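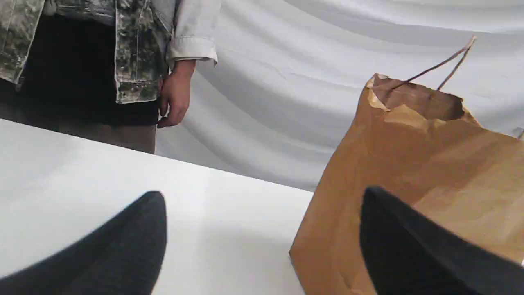

The Zedivmont is our hand-guided teaching kit, and it's the one I reach for first whenever I need to show an arm something new. You hold the handle, you do the job the way you'd normally do it, and the arm learns from what you did. I love starting people on groceries and shopping, because everybody already knows how a bag behaves. A tall kraft paper bag with twisted handles is a terrific first subject - the rim folds in on itself, the handles stick up wherever they like, and you need the fingers well apart before you go anywhere near the sides. You'll find out in your first few tries whether you've been closing too early (I always do after a week away from it).

## What you get

- 1 teaching handle with trigger
- 2 soft-tip fingers, matte black, plus a spare pair
- 1 wrist camera with mount
- 1 tabletop dock that charges the handle
- Cables, hex keys, and a printed quick start card
- Lemma, our recording and review software (license included, no yearly fee)

The spare fingers are the same as the fitted ones. I get asked that a lot!

## How I use it

There are two ways to teach with this kit. In hand mode you carry the handle around yourself and the arm can be switched off, or in another building for all it matters. In remote mode the handle drives the arm live, so you squeeze the trigger and the arm's fingers close along with yours. I use hand mode when I want a lot of takes quickly and remote mode when the reach is awkward and I need to know the arm can get there.

The trigger is proportional, so a half squeeze is a half-closed grip. That takes a little getting used to if you're coming from our older Flilludero handle, which was open or shut and nothing in between. Give it an afternoon. If it feels too light, there's a tension screw under the thumb rest, and a quarter turn makes a big difference.

Lemma starts a new take when you double-tap the side button and ends it the same way. You can mark a take as bad right from the handle (long press), and please do, while you still remember which one it was. I used to tell myself I'd sort them out later at the desk, and then I'd be sitting there with a cup of coffee watching the same grab over and over trying to spot the one where I'd bumped the table.

## Setting up your table

You don't need much. A plain, pale, matte top is easiest to work with, and I hang cloth behind mine so the view stays simple. Leave yourself some open surface in the middle and park boxes off to one side. Before each session I shut the fingers and look at the wrist view, to check that the tips meet and that I like what's behind them.

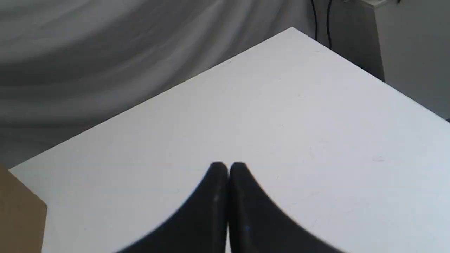

*Wrist view with the fingers together, tabletop ahead and a cardboard box at lower left.*

If your tips don't line up in that view, loosen the 2 screws on the finger mount, squeeze the trigger all the way, and tighten again while you hold it. Scuffs on the table are fine. Shiny tops are a pain, though, and I'd throw a sheet of matte board over one before I'd fight the reflections.

## The short specs

| | |
|---|---|
| Handle battery | around 4 hours of recording |
| Modes | hand and remote |
| Finger pairs included | 2 |
| Software | Lemma, for desktop |
| Price | $194 per month, rental |

## Good to know

Remote mode needs the Idance adapter for your arm, sold separately - check the fit list before you order, and if yours isn't on it, write to me and I'll tell you where we are with it. Hand mode works right out of the box with no adapter at all.

Rentals ordered now ship in May. Returns go back in the same case, with the fingers off the handle and the battery switch set to off.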